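Does a Vendon play kitchen set survive the dishwasher?

Maricruz Quintero
The seller swears all 50 pieces are top-rack safe. I doubt it. My last set, from Grisus, warped in November. Has anyone tried more than 2 washes?

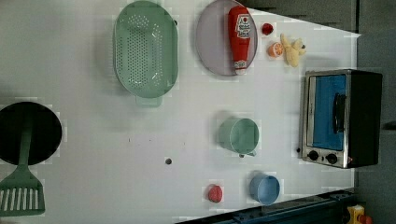 Toy colander, plate and ketchup bottle

haugenfan
Mine went through plenty. Plates fine, stickers gone. "Safe" means whatever the seller wants.

pdx138
Just use the sink. I wouldn't trust any bottle that traps water inside.

Maricruz Quintero
Sink it is, then.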